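We use cookies to improve your experience on this site. By continuing to browse you accept our cookie policy. Accept | Manage settings

Against the Shared Calendar as a Planning Tool

Most small offices plan their work in a shared calendar. I think this is a mistake, and I think it persists mainly for reasons of software licensing. A calendar comes bundled with email, everyone already has it open, and so it becomes the place where work is assigned, estimated and tracked. It was designed to prevent two people from booking the same hour. It does that well and does the rest badly.

The basic defect is one of units. A calendar entry has a start time and an end time. A task has a quantity of effort, a set of prerequisites and a date after which it is useless. Converting the second into the first requires a guess, and the calendar stores the guess without storing the fact that it was one. Three weeks later a two-hour block for "draft tariff summary" looks exactly as solid as a dentist appointment.

I spent four years at Barano, a freight documentation office with 21 staff, and for most of that period we ran everything this way. In May of my second year Mahnaz Kermani went back through one month of entries and compared them with the job log. Of the 19 blocks labeled as drafting work, 17 had been moved at least once. The calendar showed only their final positions. Anyone reading it would have concluded that the office was punctual.

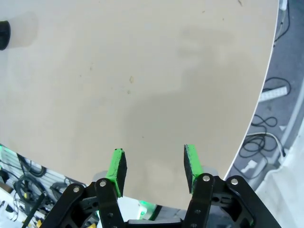
The case for paper

My preference is a single sheet per person per week, written by hand and kept on the desk. The sheet has a left column for work that must leave the office and a right column for everything else. Moving an item means crossing it out and writing it again. This costs a few seconds, and the cost is useful: an item rewritten for the third time is visibly an item in trouble. Software removes that cost and with it the signal.

Kamran Farahani, who managed the Brovolano account, objected that paper cannot be searched or read remotely. Both points are correct. I would answer that a weekly sheet holds few enough lines to be read in full, and that a colleague who needs to know its contents can ask. He did not accept the second half of that answer, and for an office split across two cities I would not accept it either.

A mixed arrangement is workable. Meetings, leave and external deadlines belong in the calendar, where conflicts matter and the times are real. Effort stays on the sheet. The rule we settled on was that nothing went into the calendar unless someone else would be inconvenienced by its absence. Estimates were written in pencil beside each line and corrected at the end of the job, with the original left legible — a strikethrough, never an eraser.
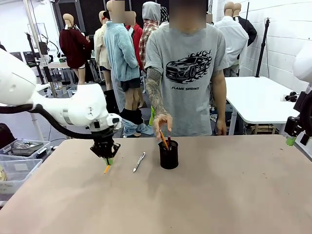 What the correction is for

The corrected estimates are the only part of the system with lasting value. After a few months a person can see that certain kinds of work always run over, and by what proportion. Forough Yazdani found that her customs queries took double the time she allowed, while her invoices were consistently early. She changed her quoting accordingly. No calendar would have told her this, as it keeps no record of the first guess.

The method fails when managers collect the sheets. Once an estimate is read as a promise, people pad it, and the data is worthless from that week on. At Sanholm the sheets were gathered every Friday and entered in a spreadsheet, and within a quarter all tasks took exactly as long as predicted. The sheets should stay with the people who write them and go in the recycling when those people decide they are done with them.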